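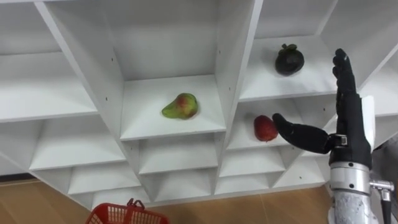
Why we picked fruit

Babak Akbari and I wanted a tidying job that anyone could picture, and fruit left around on open shelves won us over right away. Every piece has its own shape – a pear does not sit like a round fruit does – and we gave ourselves a budget of 4 weeks and far too many grocery trips.

The bedroom corner

We kept the room plain, with the shelves near the bed and one basket to gather everything in.

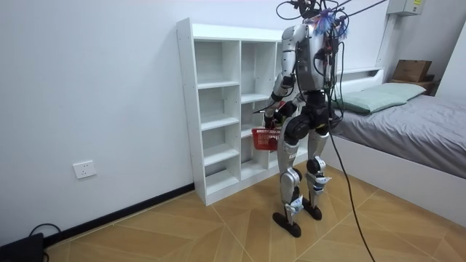

The red basket, at the shelves.

I grew very fond of that basket! We called the whole setup Ikura, and by January we had 158 pages of notes on it, most of them in Babak's tiny handwriting.

Working through the cubbies

Fruit pushed deep into a cubby is harder to reach, so we varied the depth as we went along. 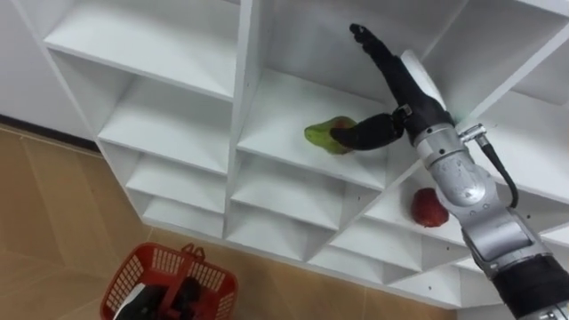

Estela Quezada wrote on our draft that softer fruit ought to be picked first, before it gets bruised, and we added that to our plan. 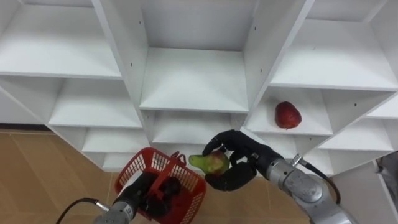 Would we use real fruit again next time?
We would mix it with plastic fruit, mostly to save on groceries.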